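Posted in: Home & Kitchen / Small Wins

Orhun Tekin
Mon 9 September

1/ The new fridge is in. Two doors, silver-gray, no opinions. The old one came with the lease and hummed in a key I can only describe as legal dispute. I've decided this one is going to be kept properly, and I'm telling all of you so that I can be shamed later.

2/ It came from Bulmont, the secondhand appliance place out past the Plirkbridge turnoff. $422 delivered. They had the same model with a dent in the lower door for less, and I stood there for a long time asking myself whether I was a dent person. I was willing to be. My back was turned for the length of one phone call and somebody else bought it.

3/ So I have the undented one, and I intend to keep the front of it bare. The last fridge had so much on it that you opened the door and a dental appointment from March fell on your foot.

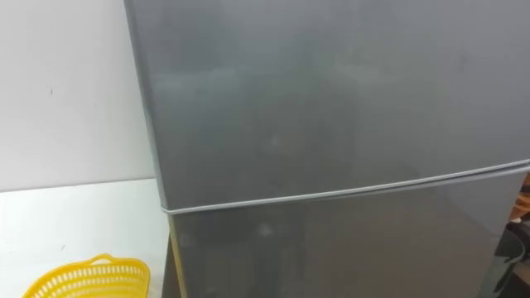

Pacheco: Give it two weeks. Mine was going to stay bare too and now there are 13 magnets on it and a map of a zoo we've never been to.

4/ I don't own 13 magnets. I own four, and three of them are the same pizza place. They're in a drawer with the batteries that may or may not be batteries.

5/ What surprised me is how much of moving a fridge is really throwing out jars. I had 14 jars. Of those, I could name the contents of five with confidence. One said "GOOD ONE" in my own handwriting. I opened it over the sink and we disagree, my handwriting and I.

6/ Mustard: I had four mustards. They were all nearly finished and they were all the fancy kind you buy when people are coming over. I've merged none of them, because I'm not an animal, but I did finish two on a single sandwich.

7/ House rules for the new one. Nothing goes in without a date on it. Leftovers live at eye level. Fruit gets looked at daily, like a patient. Anything that's been in there long enough to have changed its texture has to be discussed out loud by the adults of the household (me).

8/ In the interest of full disclosure, rule three is already having a difficult week.

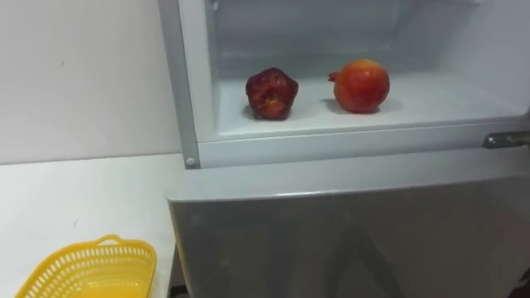 9/ The apple is older than the fridge. I bought it at the stand in Busach with the best intentions, and then I carried it to work and back until we had something like a relationship. It has a face now. The face is my grandfather's, when you told him what a coffee cost.

10/ The pomegranate, meanwhile, looks terrific and knows it. I haven't opened it. Opening a pomegranate is an afternoon, and you need a shirt you've already given up on.

11/ People keep telling me the bowl of water trick. You break it up under water, the seeds sink, the white stuff floats, everybody goes home clean. I've done the bowl of water trick. I had seeds in the water, seeds in my sleeve, and one in the toaster that I met again at breakfast.

12/ Other approach: score it around the middle, pull the halves apart, hit the back with a wooden spoon. This one I like. It does very little for the fruit but I sleep beautifully.

13/ Someone is going to ask whether a wrinkled apple is safe. Mostly it's just dried out. If it isn't moldy and doesn't smell off, cut out anything brown and cook it. Mine's going into a pan with butter and too much cinnamon, where its looks won't be held against it.

14/ Also, apples give off a gas that hurries other produce along. Leafy stuff hates it. I learned this by paying for the same lettuce twice. Apples now get their own spot, and the lettuce gets a bag and an apology.

15/ On to the layout, which I've been rearranging in my head since Busach. I wanted the table right up against the fridge so I could unload groceries straight across. Then I remembered that I drop things, and that whatever I drop heads for the narrowest place available.
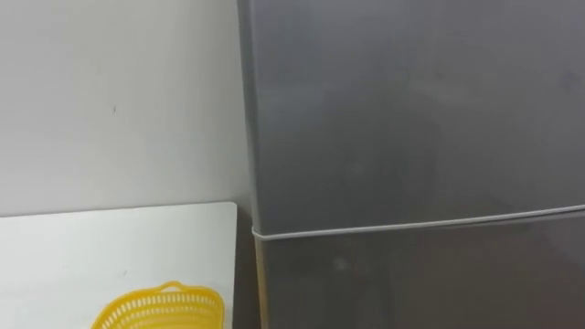

White table, yellow basket, and the gap where a grape will eventually go to retire.

16/ The yellow basket is the best thing in the kitchen, and I will hear no arguments. Slots all the way around, a handle loop on the rim. Groceries land in it, get sorted, and the basket goes back on the table. I've had expensive organizers that did less and needed assembling.

17/ I thought about filling the gap. There are strips for it, and rolling racks nine inches deep for people who own a lot of very thin soup. I'm leaving it open. A fridge likes some air on its sides, and a yardstick with tape on the end gets most things back.

18/ Cleaning the doors: soft cloth, warm water, one drop of dish soap, wipe along the grain, dry it right after. I bought the special spray once. It smelled like a bank.

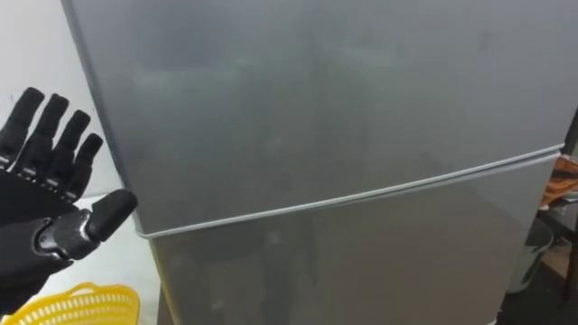 Smudges on the upper door. Cloth's next.

19/ I've wiped worse. The old one had a handprint near the top that I could never reach comfortably, and I'm not short, so I've chosen to let that go.

20/ Status tonight: jars down to five, mustards down to two, magnets still in the drawer. Pacheco has asked for weekly updates on the magnets and is not going to get them. The apple goes in the pan after dinner.

More from Orhun Tekin
Every lid I own and what it fits (nothing)
The Plirkbridge farmers market, ranked by parking
I descaled the kettle and now the tea tastes wrong
A drawer for bags, a bag for bags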